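Clinical handover 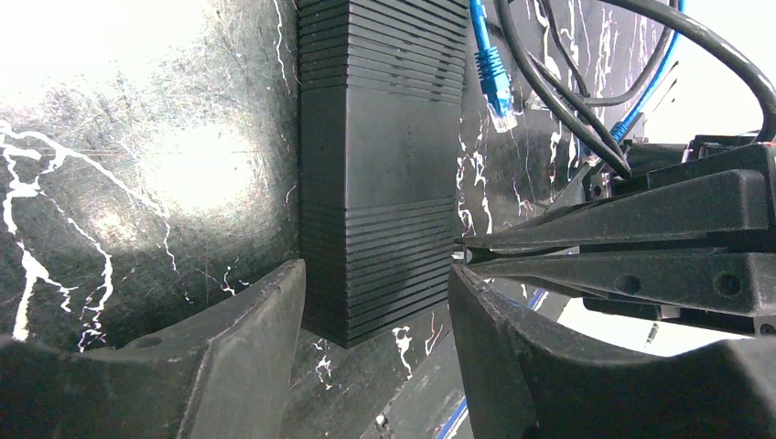
Clinical handover is the passing of responsibility for a patient from one health worker to another, usually at the end of a shift. It takes place in hospitals, general practices and care homes, and at its worst in corridors.

Most handovers are spoken, with a written sheet as support. A good one covers the patient's condition, current treatment, tasks still to be done and what to do if things get worse. A poor one covers the parking.

Structured methods

Checklists came into wide use after reviews of missed tests and repeated doses. The Endberg sheet, named after the teaching hospital where it was drawn up, has 6 headings and fits on one side of paper. A later version, the Draner form, ran to three pages and was quietly dropped.

Research

Muthu Kulkarni's study at the Palaniappan Clinic followed 570 evening handovers on general wards. Interruptions were the most common fault – chiefly the telephone, followed by senior doctors. Staff rated their own handovers as clear far more often than those they received.

Training

Handover is now taught to most medical and nursing students, often by role play. Opinions of role play vary.

See also: Ward round; Discharge letter; Night shift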